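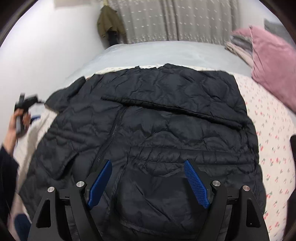
How Do You Shop for a Robot Helper?

Let's say your class wants a robot that can fold clothes. Wow, good choice! But before anybody spends a dollar, you need a plan. Grown-ups call it a budget, and making one is a lot like planning a birthday party.

Start with the job. What will the robot pick up? A T-shirt is flat and thin. A puffer jacket is a big squishy thing with a zipper and sleeves that flop all over the bed! A good gripper has to pinch the cloth and hang on. Some grippers have two flat fingers with a bumpy grid on them, kind of like the bottom of your sneakers.

Next, make your list. Maham Kazmi plans equipment for the Kunda Learning Lab, and her first list had 12 things on it. The robot arm was only one of them! She also needed spare fingers (they wear out), a sturdy table, cables, and a big red stop button.

Now add it up. Her team had 617 dollars for grippers and extra parts. One gripper cost 104 dollars. How many could they buy? Five! That uses 520 dollars and leaves 97 for spare fingers and screws. If they had bought six, they would have been 7 dollars short. So close!

Don't forget the time it takes to learn. People have to practice with the tools, and a robot needs lots and lots of tries with all kinds of clothes. Maham puts practice days on her calendar before she orders anything.

Try it at home: pick one chore, draw your robot, and write down every single part it would need. Then guess the prices and ask a grown-up to help you check.

More from Utent Kids
Why Do Robots Drop Things?
Meet a Motor
Yatziri Maldonado Builds a Sock Sorter

Questions? Ask a grown-up to write to the Utent Kids desk. © Utent Kids. Back to top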